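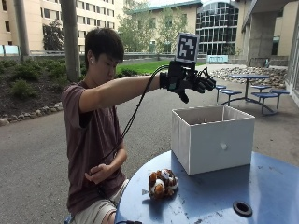
A round table and a sensor glove with a square printed marker on top.

Frequently Asked Questions: the Pusteck Cedar, one owner's answers

I've had my Pusteck Cedar long enough to bore people with it, and my inbox fills up with the same questions over and over (no complaints, I like getting them!). So I finally put them all on one page. I'm a driver who bought one with my own money, I'm not a mechanic and I don't work for Pusteck or for a dealer. If something here disagrees with your owner's manual, go with the manual.

What exactly is the Cedar? Is it a wagon or an SUV?

It's a small two-row plug-in hybrid that sits a couple of inches higher than a regular hatchback. Pusteck calls it a crossover in the brochure and a "touring hatch" on the website, so they can't make up their minds either. I call it a tall wagon. My brother-in-law calls it an SUV, and we've stopped discussing it.

You sit up higher than in a sedan but you don't climb into it. If your knees are anything like mine you'll notice that on day one.

Which trims are there, and which one did you get?

Two, which is a blessing after shopping for anything else. There's the plain Cedar and there's the Cedar Grokholm, named after the place where they do their winter testing. The Grokholm gets you heated rear seats, the bigger screen, roof rails, the thicker steering wheel and a green stitching pattern that I pretend not to care about.

I got the Grokholm. If I were doing it again I'd think hard about the plain one, save the money, and buy roof rails separately. The big screen is nice for about a week and then it's just a screen. The heated steering wheel comes on both, and that's the one I'd fight somebody over.

How far does it go on battery alone?

My best day was 40 miles, and that was a warm one, all back roads, no hurry, nobody in the back seat. On the highway it drops off quickly. In January, with the heater going and the defroster on, I've seen less than half of my best number before the engine woke up.

For my life that's fine. The grocery store, the dentist and the hardware store are all inside that loop, and I can go weeks without the engine running for anything but a quick warm-up. If you drive a long way to work every day and can't plug in at the other end, you're buying a hybrid with a heavy battery in it, and you should do the math on that before signing anything.

Do I need a special charger at home?

Nope. I use the cord that came with the car, plugged into a regular outlet in the garage, and it's full by morning. It's slow, but I'm asleep, so who cares. A friend put in a 240-volt charger for hers and loves it because she comes and goes all day long. If you only drive mornings and evenings I'd wait a few months and see if you miss it.

Please have an electrician look at the outlet first if your house is old. Mine got warm to the touch the first night, and it needed replacing. And don't run it off an extension cord from the holiday decorations box. I've been asked this more than once!

What does it do when the battery runs out?

It carries on as a normal hybrid. You'll hear the engine come in, and on a steep hill you'll hear it quite a lot. The changeover is smooth when you're rolling and a bit clumsy when you're creeping along in a parking lot. Mine does a small shudder at walking speed that the dealer says is normal. I've since driven two other Cedars and they both did it, so I've let it go.

There's a button by the shifter that saves the battery for later. I use it on the freeway and then switch over to electric once I'm in town. It took me embarrassingly long to find it. It's on the left side, under where your coffee goes.

Is it any good on a long trip?

Yes, better than I expected. We did 2,562 miles in October, out and back, with two adults, one teenager and a dog who doesn't believe in naps. The front seats held up great. The back seat is flat and a little short in the cushion, and the teenager had opinions about it by the second afternoon.

Wind noise is the weak spot. Somewhere north of 65 you get a whistle from the mirrors, and crossbars on the roof make it much worse. Take them off when you aren't using them. I left mine on for a whole summer out of laziness and I'm sure I paid for it in gas.

How much stuff fits in the back?

More than it looks like, less than the brochure says. The battery sits under the floor, so the load area is higher than you'd guess and there's only a shallow tray underneath. Four carry-on bags go in standing up. A big stroller goes in if you take a wheel off. A full-size cooler fits, but then you've used up the good spot.

With the rear seats folded you get a floor that's nearly flat, with a small step where the seatbacks end. I put a folded moving blanket over the step and I've slept on it once. Once was plenty.

Does it come with a spare tire?

It doesn't, and this is my biggest gripe. You get a can of sealant and a little pump. That's fine for a nail in the tread and useless for a torn sidewall. I bought a compact spare from a salvage yard and I strap it in the back for long drives, where it eats a good third of the cargo space. Check the bolt pattern and the brake clearance before you buy one. Mine fits on the rear but rubs on the front, so a front flat would mean moving a rear wheel forward first. Annoying, but doable.

What's the Akpalu package, and is it worth it?

Akpalu is the company that makes the stereo. The package swaps in better speakers, adds a subwoofer in the side wall of the cargo area, and throws in a second pair of USB ports for the back (no idea why those are bundled together, but they are). It sounds really good! Voices are clear at low volume, and I listen to a lot of audiobooks, so that sold me.

Two things to know. The subwoofer takes away the side cubby where the plain car keeps its jumper cables. And the sound settings reset if you disconnect the 12-volt battery, so write yours down somewhere.

How is it in snow?

I've got the all-wheel-drive one, with proper winter tires, and it hasn't let me down yet. The rear wheels are driven by their own electric motor, and you can feel it give you a polite shove when you pull away on a slick hill. On the all-season tires it came with, it was only okay. I'd put the money into tires before anything else on the options list.

The charge port door can freeze shut. A little silicone spray on the rubber edge in the fall takes care of it. Don't pry at it with a key, the paint chips right there, and yes, mine is chipped.

What has gone wrong with yours?

A short list, knock on wood. The rear hatch started rattling over rough pavement and the dealer adjusted the rubber stops. The backup camera went blank for an afternoon and came back on its own. And the driver's window switch had to be replaced, $234 with labor, a few weeks out of warranty, naturally. I asked if they'd split it with me and they said no. I asked again, more nicely, and got a free oil change. So ask twice.

How often does it need service?

The car tells you with a message on the dash. Even if you hardly ever use the engine, the oil still wants changing once a year. Mine gets that, a tire rotation and a new cabin filter, and I do the filter myself. It's behind the glove box, you squeeze both sides of the box and it drops down. The little damper arm on the right pops off its peg, so slide that free first or you'll snap it.

Brake pads last a long time since the motor does much of the slowing. The rotors do get rusty from sitting around, so every week or so I make a few firm stops on an empty road to clean them up.

Can it tow?

A small trailer, yes. I pull a little utility trailer to the dump and back with no drama. The limit is printed in the manual and it's different for the front-drive car, so please look up yours and don't take a number from some guy on the internet, me included. The hitch has to be ordered with a wiring harness. Get both at the same time, because the bumper comes off for each one and you'd be paying for that labor twice.

Why does mine beep when I get out?

If it's two quick beeps, you've left the key inside or the car thinks you have. If it's one long one, it's not in Park. If it's a soft chirp that repeats while the car is plugged in, the cord isn't pushed all the way home. Give it a good shove until it clicks.

There's a menu for turning the volume of the beeps down, under Vehicle, then Comfort, then Sounds. You can't turn them off completely. I've tried.

Would you buy it again?

I would, the plain one this time, with the Akpalu package and all-wheel drive. I'd skip the roof rails until I needed them, and I'd haggle harder over floor mats. They charged me for the floor mats!

My question isn't here. Can I write to you?

Sure, use the contact form at the bottom of the site. Tell me which trim you have and whether it's front- or all-wheel drive, that saves us both a round of emails. I usually answer in the evening, after the car's plugged in.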